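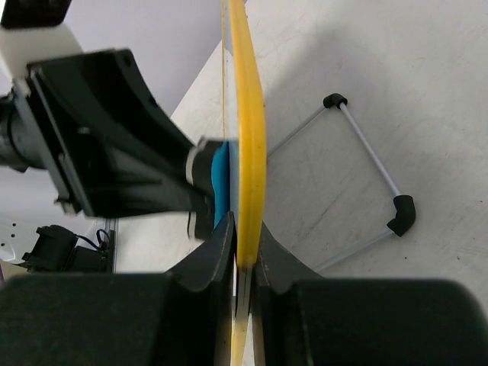

노란 고리를 한 팔이 물고, 다른 팔이 끝을 대고 있는 순간. 끝에 닿은 파란 것은 우리끼리 '콩'이라고 부른다.

"잡았어?"

"잡긴 잡았는데, 저걸 잡았다고 해야 하나."

나흠이 의자를 끌고 와서 내 옆에 붙어 앉았다. 일요일 오후의 공동 작업실 Skomstead는 에어컨이 시원찮아서, 둘이 붙어 앉으면 노트북 열기까지 셋이 앉은 것 같다. 화면 속에서 고리는 거의 선처럼 보였다. 옆에서 보면 세상 모든 고리가 막대기다. 이 당연한 걸 나는 석 달이나 두 팔을 만지고 나서야 알았다(프로그램은 아직도 모르는 것 같고).

우리가 만드는 건 별것 아니다. 팔 두 개가 물건을 주고받는 것. 왼팔이 건네면 오른팔이 받고, 오른팔이 건네면 왼팔이 받는다. 저녁 식탁에서 소금 건네주는 정도의 일인데, 그걸 시키겠다고 3월부터 주말을 전부 여기다 쏟았다. 이름은 왼쪽이 코스, 오른쪽이 스투넥이다. 나흠은 이름을 붙이면 정이 들어서 못 버린다고 말렸는데, 부품 스티커에 매직으로 써 버린 뒤라 늦었다.

"좀 더 세게 물어 봐."

"지금 500인데?"

"그럼 그냥 둬."

500이 무슨 단위냐고 물으면 대답할 수가 없다. 내가 정한 숫자다. 2000까지 올려 본 적이 한 번 있는데, 그날 고리 대신 오우잔이 아끼던 연필이 두 동강 났고, 우리는 커피를 사야 했다. 그래서 500. 오우잔은 지금도 작업실에 들어올 때마다 자기 필통부터 가방에 넣는다.

나는 손잡이를 아주 조금 돌렸다. 코스가 움찔했다. 스투넥은 가만히 있었다. 고리도 가만히 있었다. 나흠이 숨을 참는 게 느껴져서 나도 참았는데, 둘이 같이 참고 있으니까 갑자기 너무 웃긴 거다! 결국 내가 먼저 터졌고 손이 같이 흔들렸고, 고리는 탁자에 떨어져 데굴데굴 굴러가 버렸다.

"1229번."

나흠이 공책에 적었다. 우리는 실패에 번호를 매긴다. 성공에도 매기는데 그쪽은 아직 8번이다.

"방금 건 네 웃음 때문이니까 빼 줘."

"규칙은 규칙이야."

고리를 주우러 탁자 밑으로 기어 들어갔다가 먼지를 잔뜩 뒤집어쓰고 나왔더니, 라마가 와 있었다. 라마 아클은 작업실 안쪽에서 가구를 고치는 사람인데, 로봇에는 도무지 관심이 없다가도 꼭 이런 때 나타난다.

"오늘은 누가 이겼어요?"

"고리가요."

"고리 말고 다른 걸 줘 봐요. 큰 거. 피하지도 못하게."

라마는 그렇게 말하고 사포를 찾으러 갔다. 나흠과 나는 서로 쳐다봤다. 큰 거라니. 우리는 여태 작은 것, 가는 것, 집기 어려운 것만 골라서 들이밀고 있었다. 어려운 걸 하면 쉬운 건 저절로 될 줄 알았지. 그런데 쉬운 걸 해 본 적이 없었다.

그래서 하얗고 매끈한 녀석을 꺼내 왔다. 누가 봐도 크고, 겉이 반질반질해서 조명이 줄줄이 비친다. 검은 펜으로 그은 선이 몇 개 있는데, 나흠은 괄호라고 하고 나는 귀라고 한다. 이 문제로 점심을 통째로 날린 적도 있다.

"괄호를 열었으면 닫아야지."

"귀라니까. 듣고 있는 거야."

"뭘 듣는데?"

"네 잔소리."

나는 아래쪽 손가락을 천천히 움직였다. 이번에는 웃지 않으려고 혀를 깨물고, 숫자도 안 보고, 까만 패드만 봤다. 패드 모양이 꼭 땅콩 같아서 배가 고파졌지만 그것도 참았다.

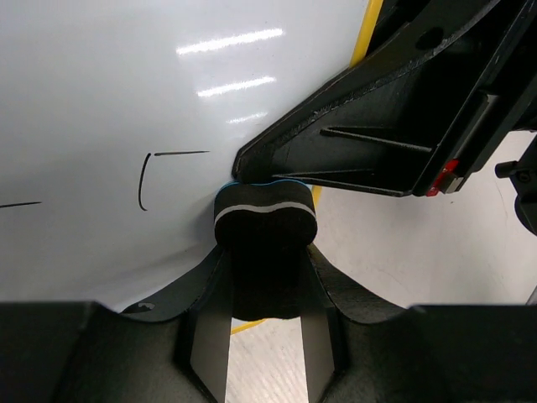
땅콩 패드가 하얀 면에 닿은 모습. 왼쪽에 나흠의 괄호, 또는 내 귀.

닿았다. 소리도 없이, 그냥 닿아 있었다.

"들어?"

"아니, 잠깐만."

들면 1230번이 될지 9번이 될지 정해진다. 나는 그게 좀 아까웠다. 3월에 첫 나사를 조이던 날에도 이랬다. 아직 아무것도 망치지 않은 팔 두 개가 상자 속에 누워 있고, 나는 드라이버를 든 채로 괜히 물만 마셨다. 그때 나흠이 옆에서 기다려 주지 않았으면 아마 지금까지 물만 마시고 있었을 거다.

안쪽에서 라마의 사포 소리가 들렸다. 쓱쓱, 쓱쓱, 한참 그러다 멈췄다. 저쪽도 우리를 구경하는 모양이었다.

"연필 챙겼지?"

문간에서 오우잔 목소리가 났다. 언제 온 거야, 진짜.

"네 가방에 있잖아!"

나흠이 공책을 펴고 펜 뚜껑을 열었다. 어느 칸에 적을지 모르니까 펜 끝은 두 칸 사이에 떠 있었다. 나는 손잡이를 쥐고, 셋을 세려다가 그냥 둘에서 올렸다.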